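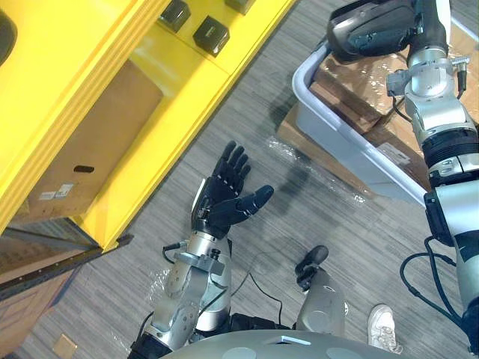

Vol. 27, No. 7

Wudden to end free cardboard pickup for small offices

Small businesses in Wudden will start paying for cardboard collection in October, when the town's contract with the hauler Jundus is renewed on new terms.

Under the current deal, offices and shops can leave flattened boxes at the curb next to their regular trash at no extra cost. The new contract moves cardboard to a separate truck and bills each address $27 a month. Homes are not affected. Schools and churches will keep free pickup for now.

Oduor Lema, who runs the town's public works department, said the change was forced by the price mills are paying for used cardboard. Nearly 55 percent of what the trucks bring in now comes from business addresses, he said, and much of it arrives wet or mixed with foam and plastic wrap. Loads in that condition are turned away at the sorting plant and have to be hauled to the landfill, where the town pays again.

Businesses that don't want the service can opt out by returning a form that will be mailed with the September water bill. They may take their own cardboard to the transfer station on Mill Road, where the drop-off bin will stay free. The station now closes at 2 p.m., and Lema said he has asked for later hours but does not yet have the money for staff.

Boxes put out for the new truck must be flat, dry and tied in bundles. Packing tape and paper labels can stay on. Waxed produce boxes will not be taken. Bundles should be at the curb by 7 a.m.

The town council approved the contract last month after a short hearing. Wekesa Okoth voted against it and asked for a lower rate for offices with only a few workers, which put out far less than a grocery store but would pay the same. The council agreed to look at rates by volume when it takes up next year's budget.

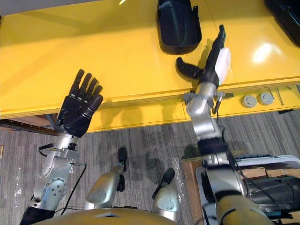

Niamh Ó Ceallaigh wrote to the council that a flat fee would push people to stuff boxes into the regular trash. "We get a delivery or so a week," her letter said. "I'm not going to pay every month for that, and I can't get to Mill Road before it closes."

Lema said drivers will leave a notice the first time they find cardboard in a business's trash. Fines have not been set. Questions about the opt-out form can be taken to the public works counter at town hall.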